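10/09/2026

Bench notes, basket room, Simau

Back to the strip samples after the break. The willow from Baloch had been sitting in the soak tank longer than planned, so I pulled the whole bundle out and sorted it again before starting anything new. A few pieces had gone soft at the tips and went in the scrap bin. The rest feel fine. I bent one full circle around the small form and it held without splitting, but the bark side lifted a little where it was tightest. Same thing happened in March with the thinner stock. I still think it's the drying before the soak and want to try a batch straight from the shed.

Tank water changed. It was brown and starting to smell. Rinsed the tank, no soap, refilled with cold to the line.

The cutter blade is due. It leaves a burr on one side of every strip and I'm spending more time scraping than cutting. Ordered a replacement from Dustero, order 2423, the short one with the two holes. If the long one comes again, send it back, it doesn't fit the Gralter clamp and filing the slot out is not worth it. We tried.

Moved the dry work over to the cloth table so the wet bench can stay wet. The cloth is better than bare wood for this, things don't roll off as easily and the shavings shake out at the door. It does creep toward you when you lean on it, so pull it straight before measuring anything.

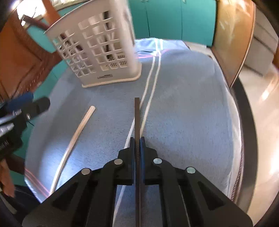 Stakes and weavers need to be kept apart from the beginning, and I've been sloppy about it. Last batch I had dark and light mixed in one pile and picked up the wrong thickness more than once halfway through a side. From now on only what's being worked on comes to the table, one dark strip and one light stick at a time if it's a comparison, and the rest stays in the rack. The dark strip has a squared-off end, which is how I want all of them before they go into a base. Pointed ends slip in faster but they work loose. The light stick has a slight curve along its length, and a curve like that is all right for a handle core but I wouldn't use it for an upright. Lay sticks like this down with the curve flat to the cloth and sight along them from the cut end. The white stripes on the cloth are no use as a straightedge, they bend with the fabric. Use the steel rule.

Cutting length for the uprights stays at 138 mm for the small round. I had written it down as the finished height in the old book, which is wrong, it's the length before trimming. The old book needs correcting on that page and so does the card on the wall. If you've cut to the card recently, check yours against the rule before you soak them.

Made 3 test bases with the new sequence:

First one, all dark. Tight, sits flat. The center cross is a bit proud underneath, needs a harder press before the first row.

Second one, dark stakes with light weavers. Looks good but the light material is stiffer and pushed the stakes out of line by the fourth row. Packed it down with the bone and got most of it back.

Third one, all light. Cracked at the turn. Stopped there. I don't want to blame the soak until I've tried it again with thinner pieces – these were at the top of what I'd use.

Left the first two on the shelf by the window with a weight on each. Don't move them to the heater, they'll cup.

The split on the handle from last time has closed up on its own with the binding left on. I'll leave the binding where it is and look again when it's properly dry. If it opens, it gets replaced, no glue.

Still to do:

Sort the offcuts by length. Anything too short for a base can go to the tie bundle.

Sharpen both bodkins. The small one is worse.

Ask Baloch if they can leave the bark on for half of the next bundle and send it unsoaked.

Try the cross again with a harder press and a finer first weaver.

Wash the table cloth at some point and check whether it shrinks. If it does, trim the board under it before putting it back.

Rack labels are falling off again. String tags this time – the tape doesn't stick to anything damp.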